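## 4. Confianza local y permanencia de los depositantes

Conviene detenerse ahora en una cuestión que en las secciones anteriores quedó apenas apuntada, y que a nuestro juicio merece un poco más de paciencia: por qué las familias de Jorkdale y de Sinska mantienen sus ahorros en una entidad pequeña cuando tienen a mano, a veces en la misma calle, la oficina de un banco mucho mayor. La respuesta habitual apela a la comodidad o a la inercia, y algo de eso hay, desde luego. Pero las conversaciones que mantuvimos en mayo con los titulares de cuentas nos obligaron a matizar bastante esa idea.

De las 28 entrevistas realizadas, la mayor parte se desarrolló en el domicilio de los participantes, casi siempre por la tarde y con un café de por medio (quien haya hecho trabajo de campo en pueblos sabrá que rechazarlo no es una opción). Preguntábamos primero por la cuenta más antigua de la casa: quién la abrió, con qué motivo y quién atendía entonces en ventanilla. Era sorprendente la facilidad con que aparecían los nombres. Una mujer de Sinska recordaba al empleado que le explicó, con lápiz y papel, la diferencia entre interés simple y compuesto; lo contaba con el mismo cariño con que se habla de un buen maestro.

Shimada, en su estudio sobre las cajas rurales, llamó a este vínculo «capital de mostrador», y Hongmei Lei lo retomó más tarde con una cautela que compartimos: el trato personal retiene al depositante siempre que las condiciones no se alejen demasiado de las del mercado. En nuestra muestra esa distancia tolerable resultó mayor de lo que esperábamos. Varios hogares sabían perfectamente que la oficina de Baxter ofrecía un rendimiento mejor en los depósitos a plazo y, aun así, no habían trasladado su dinero — «todavía», añadían algunos, sonriendo.

El tamaño del saldo introduce una diferencia que no queremos pasar por alto. Entre quienes guardaban menos de 3,000 en la cuenta de ahorro, la posibilidad de cambiar de entidad apenas se planteaba; el beneficio era pequeño y las gestiones, engorrosas. Por encima de esa cifra la comparación de tipos se volvía más frecuente, sobre todo si en la familia había hijos adultos acostumbrados a operar desde el teléfono. Fueron ellos, y no sus padres, quienes sacaron a relucir las comisiones.
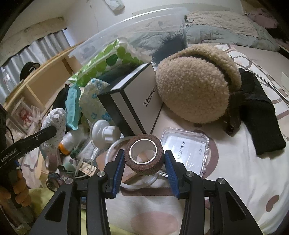

**Figura 2.** Rollo de venda elástica autoadhesiva marrón sujeto por una pinza de dos dedos, sobre una sábana blanca con óvalos de color malva.

Queda por considerar el efecto del cierre de oficinas. En Brurnton, donde la sucursal redujo su horario hasta abrir únicamente los jueves, los participantes hablaban de la entidad en pasado, aun conservando allí sus cuentas. El dinero seguía en su sitio, pero la relación se había enfriado, y los saldos que aparecen en los registros no permiten apreciarlo. Por eso hemos preferido distinguir en el análisis entre permanencia contable y permanencia declarada, entendiendo por esta última la intención de seguir siendo cliente en los 20 meses siguientes a la entrevista. Ambas medidas coinciden bastante bien en Jorkdale y se separan con claridad en Brurnton, un contraste al que volveremos en la sección 5, cuando tratemos el papel de los accionistas locales.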